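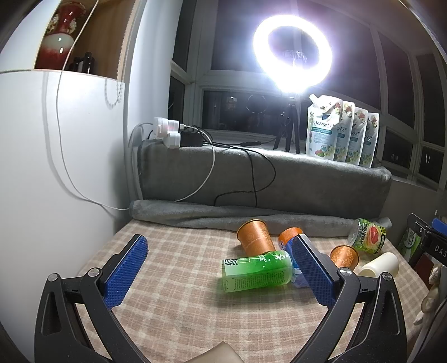 Drink Containers Left Around the Common Room
Group report, Evthorpe house. Morag Rennie, Kheri Khaemba, Shahla Moradi

Why we did it

Windowsill seat in the common room is where everyone dumps their drinks. Wanted to know what gets left, and whether people sort it right if there's a bin close by. Kheri's idea originally, he lives next door to it.

Method

Picked up everything left in the room over 5 evenings in August. Laid it out on the checked cloth by the window, grouped by type: plastic bottles, cans, paper cups, other. Anything with drink still in it got weighed seperately. Shahla did the tally sheet, Morag did the labels (some in Chinese, so that took longer).

Results

44 containers all up. 24 were plastic bottles, mostly soft drink and juice. Paper cups next, then cans. Only 5 in "other", tubs and the like.

Crushed bottles were a pain. Rolled off the cloth, and half the time the label was too creased to read. Paper cups stacked inside each other so we had to pull them apart before counting. More leftover drink than expected, mainly in the bottles with lids back on.

Problems

No collection on the last morning, somebody had already tidied up. Didn't decide early enough what to do with cans that have a cap, ended up under cans. Should of written that down first.

What we'd change

Put the second bin at the windowsill end for the next round. Colour labels on the lids. Also a tray for pouring out leftovers, the sink is down the hall and it's a long walk with an open bottle.

Tally sheet is with Shahla if anyone wants it.

Related reports
Flirkstead kitchen: what's in the food scraps bin
Charging cords and power boards in shared rooms (Ruaridh Laing)
Blanket and cushion washing roster, Tevarero house
Paper cups or mugs? A survey by Abdul-Rahman Nutsugah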